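How to clean and care for woven placemats

Woven placemats take more punishment than most things on a table. They catch crumbs, drips of gravy and rings from mugs, and they often go years with nothing more than a wipe. The method on this page suits most kinds sold for kitchen and dining tables. It takes 35 minutes of work for a set of six, plus drying time.

Find out what your mats are made of

Turn one over and look for a label. If the label has gone, rub the mat between your fingers. Vinyl and other plastic weaves feel smooth and slightly springy, and water sits on them in beads. Cotton and linen feel like cloth and take water in. Seagrass, jute and paper are stiff and dry and will darken where they get damp.

Plastic weaves can be washed in the sink. Cotton can usually go in the machine at 30 degrees. Seagrass, jute and paper should never be soaked. They swell, the weave loosens and they seldom dry flat again.

What you need

A soft washing-up brush or an old toothbrush
Washing-up liquid
Bicarbonate of soda
White vinegar
Two clean cloths
A large towel
The vacuum cleaner, with the small brush fitted

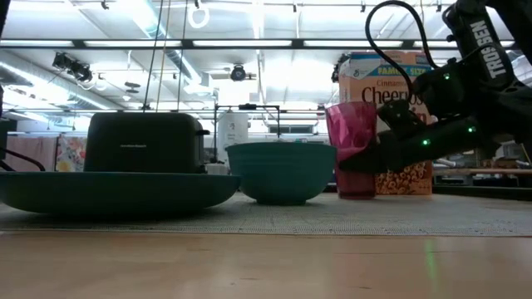 Clear the table completely before you start and wipe it down. Grit under a mat will scratch varnish once you begin to press on it, and you will want the space for laying the mats out later. A damp cloth is enough for most tables. Dry the surface afterwards, as water trapped under a mat leaves a white bloom on wood.

Step 1: Get the crumbs out

Take each mat outside and shake it, holding it by the short edge. Then lay it flat and run the vacuum over both sides on low suction. Go along the weave first and then across it. Crumbs left in at this stage turn to paste when the mat gets wet, and paste is much harder to shift.

Step 2: Wash plastic weaves

Fill the sink with warm water and a small squirt of washing-up liquid. Hot water can make vinyl curl, so keep it at a heat you can comfortably hold your hands in. Leave the mats in for ten minutes. Brush both sides in the direction of the weave, paying attention to the edges, where the binding holds grease. Rinse under the cold tap until there are no suds.

Two of ours are Prilletti vinyl mats and have had this treatment every month for years. The binding on one has started to lift at a corner, but the weave is still sound.

Step 3: Spot clean natural fibres

Wring a cloth out in soapy water until it no longer drips. Dab at marks and work from the outside of the stain towards the middle. Go over the place again with a cloth wrung out in plain water, then blot with the towel. Do one mat at a time and stand it up to dry before you wet the next.

Step 4: Deal with stains

Tea and coffee: mix a teaspoon of bicarbonate of soda with enough water to make a paste. Leave it on for 16 minutes and brush off.

Grease: put a drop of neat washing-up liquid on the spot, rub it in with a fingertip and rinse or blot.

Candle wax: put the mat in the freezer for an hour, then crack the wax off with a blunt knife.

Tomato and curry: equal parts white vinegar and water, dabbed on. Turmeric may leave a faint yellow shadow on pale mats whatever you use. 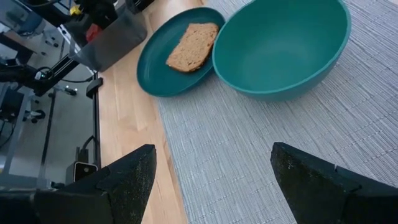

Step 5: Dry them flat

Lay the towel on the table and place the mats on it with space between them. Turn them after an hour. Avoid radiators and strong sun, both of which make vinyl warp and turn jute brittle. In November, or any time the house is damp, allow a full night.

If a plastic mat has curled, put it under a stack of heavy books while it is still slightly warm from the water, with a dry cloth on either side.

Storing the set

Keep mats flat in a drawer or on a shelf. Folding puts a crease through the weave that won't come out. If you are short of space, roll them loosely with the patterned side outwards and tie with tape. Do not use elastic bands.

Replacing worn mats

Once the binding has come away on more than one side, the mat will fray quickly and is best replaced. The kitchen shop in Wumcombe sells them singly, which is handy if only one has gone.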